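Éclairer une façade n'a jamais consolé personne
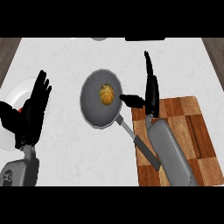
Chaque mois de février, la société Hemier, qui fabrique des machines à fumée et des projecteurs de scène, passe son siège au violet. Les bureaux, l'entrepôt, la guérite du gardien. La cause change tous les ans, le violet reste, parce que les filtres ont été achetés en gros.

Je travaille dans l'éclairage de spectacle depuis assez longtemps pour savoir ce que coûte une façade. Quand Mukance, loueur de matériel et concurrent de toujours, a voulu répondre à Hemier l'hiver dernier, il a mobilisé 30 projecteurs, deux nacelles et une équipe de nuit. Facture interne : 2 900 euros, hors électricité. Don versé à l'association dont le nom figurait sur le communiqué : 600 euros. Le communiqué parlait d'un « engagement total ». Il faut croire que le total se calcule avant le don.

Je ne suis pas contre la lumière, j'en vis. Et je veux bien admettre que la chose part souvent d'un bon sentiment. Quelqu'un, au service commercial, a un neveu, une mère, une collègue concernée, et propose de faire un geste. Le geste monte d'un étage, puis d'un autre, et redescend sous la forme d'une réunion sur la température de couleur. J'ai assisté à l'une de ces réunions. Nous avons passé une heure et demie à distinguer le violet solidaire du violet boîte de nuit. Le mot « malade » a été prononcé une fois, à propos du technicien absent.

Ce qui me gêne, c'est que notre métier aurait mieux à offrir. Gifty Laryea, régisseuse au théâtre de Drultdale, organise des séances où la salle reste à demi éclairée, où les stroboscopes sont coupés et où l'on peut sortir et revenir sans essuyer de soupirs. Elle a demandé aux fabricants un gradateur qui ne siffle pas, car ce sifflement que nous n'entendons plus, une partie de son public n'entend que lui. Elle a reçu une réponse très aimable et un porte-clés lumineux. Violet.

Un gradateur silencieux, évidemment, ça ne se photographie pas depuis la rocade. Pas plus qu'une rampe d'accès à la cabine de régie, ou qu'une fiche technique imprimée assez gros pour être lue. Alhassan, petite maison de câblage où j'ai fait mes débuts, a repeint ses marquages au sol et baissé le volume de ses alarmes de quai à la demande de deux salariés. Aucun communiqué. Je l'ai appris en livrant des câbles.

Je propose donc une trêve. Que les entreprises du secteur éteignent tout pendant une semaine, versent la somme économisée et envoient quelqu'un passer une soirée chez Mme Laryea, au fond de la salle, près des gradateurs. Si elles tiennent vraiment à allumer quelque chose, l'escalier de secours du théâtre est dans le noir depuis la rentrée.

Eugeniusz Nowicki

Ce site utilise des cookies pour mesurer son audience. Accepter | Refuser | Personnaliser

Commentaires (3)

Dela Issahaku
J'ai monté une de ces façades. Le client a fait tout recommencer à 23 h : la teinte jurait avec le logo. On n'a jamais su pour quelle association c'était.

Myung-ja Song
Un peu facile. Dans notre ville, la mairie illuminée a fait venir des gens à la permanence, dont moi. Cela dit, d'accord pour les gradateurs, c'est un supplice.

Kwaku Boateng
Et l'escalier, quelqu'un s'en occupe ? J'ai deux hublots neufs dans mon garage, je peux les déposer.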